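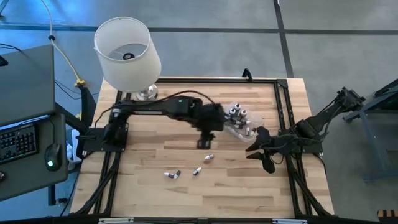 Hotcombe Robotics Club — Workshop Tips

March 19, 2019
By Rosário Carvalho

We've been working on small-parts handling for the May meet, and wow, vials are fussy! Some bench habits that have made practice so much better:

Stand your vials in a clear plastic tray. With upright sides you can see the caps from almost anywhere, and both arms can reach in without one elbow getting in the other's way.

Check caps by hand before a run. Finger-tight is plenty. If a cap and vial come apart on the table, stop both arms first, then pick up every piece before you start again (dark bits love to hide along the rails).

Leave a good loop of slack in each arm cable. Swing the elbow through its full reach by hand, power off, and watch for anything that pulls tight.

Wipe a wooden top with a barely damp cloth and let it dry fully. A little mineral oil twice a year keeps butcher block lovely — but keep oil off the gripper fingers!

A plain table lamp with a fabric shade is great for soft light. Move it once, find the spot you like, and mark that spot with pencil.

Write down your runs. The Salinas team logged 304 tries last season and their notebook is pure gold. We're at 103 and catching up fast.

Spare caps are in the drawer marked Urard. Please put the lid back on the box!

Last updated: March 19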